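Clurlow gallery: grasp planning and perception, November

Clurlow is the control and perception stack we run on our two-armed bench robot. The page collects notes from the November round of work, mostly on grasp selection over a cluttered table. Earlier rounds are on the Kunari and Bucur pages, which have their own galleries.

The stack has three parts. Irov handles segmentation and depth clean-up. Kunari is the grasp planner. Bucur is the arm and hand controller, and it also keeps the logs. All of them run on one workstation under the bench, and the planner is allowed 315 milliseconds per request before the controller falls back to the last valid plan.

The notes follow the order in which a pick goes through the software. Settings given are the ones in the November branch. Some have changed since, and the changelog is the place to check before copying anything. 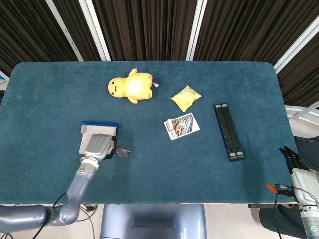 Grasp scoring in Kunari used to be done per object, with each mask treated as if it were alone on the table. The November branch scores a grasp against its neighbours as well, so a candidate loses points for every bit of finger volume that passes through somebody else's mask. The left hand has a flat box-shaped item in its grip, with a small dark translucent object right beside it and partly touching the thumb. Under the old scoring that neighbour would have carried no weight at all. The penalty is set per finger, and the thumb has the highest value. Soft things such as the yellow plush toy get a wider closing margin and a lower force limit, both read from the object class file.

Depth clean-up

Irov fills holes in the depth map before the planner sees it. Glossy packets and anything with a strong highlight were the main source of bad points. The filter now compares each patch with the fitted table plane and discards points that fall below it. Patches left with too few points are marked unknown, and Kunari will not place a fingertip in an unknown patch.

The regression set for this filter holds 3,907 saved depth maps. It runs overnight and the report is ready by 7 in the morning.

Arm assignment

Each request goes to whichever arm has the shorter path, with a 30 millimetre band along the middle of the table where either may be chosen. Inside the band the planner keeps the arm that moved last. Before this was added, the choice could flip between one plan and the next while both arms were still parked.

Hand control

Bucur closes the fingers in 2 stages. The first is position control up to the expected surface, the second is force control up to the class limit. The switch between them is logged with a time stamp, and the log viewer draws it as a vertical line on the finger traces.

Known problems

Thin cards lying flat are still merged with the table surface by Irov unless the colour mask is switched on. Long narrow objects get a good grasp near the middle but the wrist angle is often awkward. Replanning after a cancelled pick starts from the parked pose, even when the arm is halfway there.

The branch is merged on Friday. Settings files for all three parts are in the same folder as the gallery.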